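The charger drawer, and why I don't believe in cable tidying

Every April I get the urge to sort out the desk, and every April I read a handful of articles telling me that a calm desk makes a calm mind. I have my doubts. I know people with beautifully calm desks and they are nervous wrecks. But the wires had reached the point where pulling one out moved three others, so I gave up an afternoon to it, and I thought I'd write down what I did and what I think of the advice.

The advice, if you haven't had the pleasure, mostly involves buying things. Little clips, sleeves, a tray that screws to the underside of the desk, a box with a lid to hide the whole mess in. I've bought most of these over the years. The clips fall off. The sleeve is fine until you need to take out a single lead, at which point you are feeding it through like a drawstring that's gone back inside a pair of tracksuit bottoms. The last one I tried was a set called Pumari, which came with a booklet showing a desk with one lamp, one laptop and no visible means of powering either. I used it for two weeks. It is now in the drawer with the cables.

So no buying this time. The plan was to unplug things, find out what they were for, and only put back what was needed.

I started at the wall socket, on the grounds that everything ends up there sooner or later. Ours is one of the dark grey square ones with a USB port built into the plate. I was against that when it went in, and I'm still not sure about it. The idea is that you no longer need a plug-in charger, which would be lovely, except that nearly everything I own seems to want a charger of its own and sulks on anything else. The result is a smart metallic-looking plate with a great white lump stuck on the front of it. 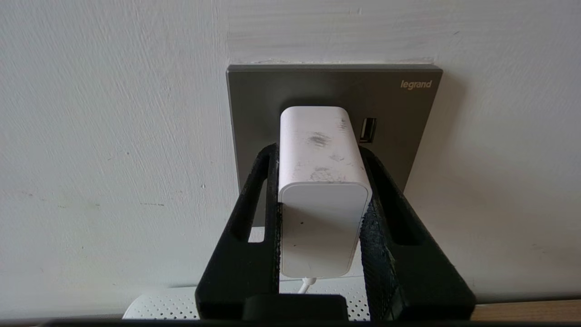 I'd never looked at ours properly before. White was a silly colour for a thing that spends its life at ankle or elbow height being handled. A damp cloth (with the charger out of the socket, please) gets the worst off most of them, though scuffs in the plastic itself are there for good as far as I can tell. I've read that you can bring them up with toothpaste. I tried that on an old one from the drawer and ended up with a scuffed charger that smelt of mint.

While I was down there I noticed the paint along the top of the plate, where it meets the wall, has gone uneven and is cracking slightly. I painted that wall. You're supposed to loosen the plate with the power off and paint behind it, or at least run a sharp blade round the edge afterwards so that the paint lets go cleanly. I did neither, and I told myself it wouldn't show. The brush marks show as well, if you get close enough, but I've decided to call that texture.

Then the drawer. I tipped the lot out and it was worse than I'd feared. Four cables that fit nothing in the house. A power supply with Burkadus printed on it, which might have been for a radio or might have been for a baby monitor, and we haven't had a baby monitor in years. An adaptor for a country I've been to once. The usual rule is that if you haven't used it in six months, out it goes, and I don't trust that rule at all. Cables are exactly the sort of thing you don't use for six months and then need at ten at night, with the printer guarantee in one hand. My own rule is that if I can't name the thing it belongs to, it goes in the bag for the tip. That's as ruthless as I get.

The desk itself I left till last. It's a light oak colour and I like it a good deal more when I can see it, I'll admit that much to the calm desk people. The daylight is kind to it. I keep the white box at the back corner, by the wall, and the black leads had been living in front of it in one big knot, so most of the job was just patience and following each one along with a finger. 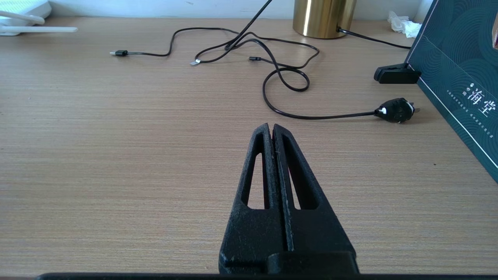 The black leads, still in their knot, with the white box up in the corner.

A word on untangling, which I consider myself reasonably good at. Don't pull. Find a free end, ideally one with a small plug on it, and work that back through the loops, keeping everything slack. If you pull you'll only tighten it somewhere you can't see. And do it flat on the desk where there's room to spread out. I used to do it standing up with the whole bundle hanging off one hand and it took twice as long.

What about the clever stuff? Somebody at work swears by Onsri, a labelling app where you photograph each lead, give it a code and stick the matching label on. I had a look. It wants an account, and the free version lets you log up to 1000 items. If I ever own 1000 cables I hope someone will step in. I used masking tape and a biro. The tape goes round the lead near the plug end, folded over on itself like a little flag, and I write on it in capitals. It'll go grubby and I'll have to redo it, but the roll was already in the kitchen.

As for tying them up, I went with the wire twists off bread bags. Birine do some soft hook-and-loop ones that look nicer, and I was almost tempted, but I've already got the bread bags. Don't wind a lead tightly round your hand or round its own plug, by the way. Loose loops about the size of a saucer, then one twist in the middle.

Is my mind any calmer? Not that I've noticed. I can put a mug down on the left side of the desk now without checking what's under it. The bag for the tip is by the front door, and I've already been back into it once for the Burkadus thing, in case it's the radio.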